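Registro de la incidencia: Neagu portátil, el carro no avanza a partir de la mitad de la línea
Abierta por: Roxana Husar
Estado: resuelta, pendiente de prueba larga

Entrada 1
¡Qué ganas tenía de meterle mano a esta! Es una Neagu de carro ancho, comprada en Pirville, con la carcasa preciosa y el tabulador entero. Teclea de maravilla desde el margen izquierdo hasta la posición 40, más o menos, y ahí empieza a amontonar letras: dos, tres, hasta cuatro en el mismo sitio. Si empujo el carro con el dedo, sigue como si nada. La campana suena, el retroceso funciona y la cinta avanza en los dos sentidos.

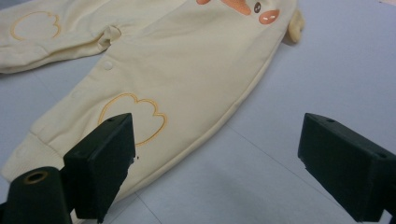

Primero miré lo fácil. Limpié los raíles con alcohol isopropílico y un bastoncillo, saqué un pegote de goma de borrar fosilizada (¡qué alegría da encontrar esas cosas!) y volví a probar. Mejora hasta la posición 52. Luego, lo mismo de siempre.

Entrada 2
Medida la tensión del cordón con un dinamómetro de pesca enganchado al carro. En el margen izquierdo marca 397 gramos y en el derecho, 173. Es normal que baje, porque el muelle se va descargando, pero una caída así me parece enorme. El manual del Rindura, que lleva el mismo mecanismo, pide casi 500 al principio de la línea. Así que todo apunta al muelle real.

Le di dos vueltas más al tambor, sujetándolo bien con la otra mano (si se suelta, adiós cordón y adiós tarde). Ahora llega al final escribiendo despacio. Escribiendo rápido todavía se come algún espacio en la zona derecha.

Entrada 3
Consulta enviada al foro de Vekalix. Me contestaron enseguida y con un detalle estupendo: en estas máquinas el trinquete flojo del escape da síntomas idénticos a los de un muelle cansado, y mucha gente sigue dando vueltas al tambor hasta que lo parte. Recomiendan no pasar de tres. Me quedo en dos y desmonto el escape.

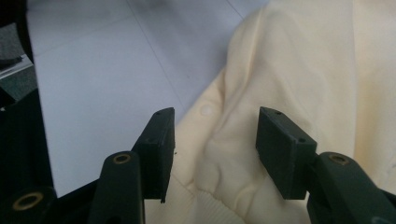 Prenda de punto color crema.

Entrada 4
¡Encontrado! El muellecito del trinquete móvil estaba enganchado en el orificio equivocado, seguramente de una reparación antigua. Lo pasé al de al lado con unas pinzas finas, una gota mínima de aceite en el eje y nada en los dientes. Línea completa de la hache minúscula a toda velocidad, 102 caracteres, ni uno montado. La repetí con mayúsculas y también con la barra espaciadora sola. ¡Suena como un reloj!

Queda por hacer:
Prueba de un folio entero por las dos caras.
Volver a medir la tensión en los dos márgenes cuando el muelle haya reposado.
Cambiar el cordón, que está deshilachado junto al gancho. Si alguien tiene la medida exacta para el carro ancho, que la deje en esta misma incidencia, por favor.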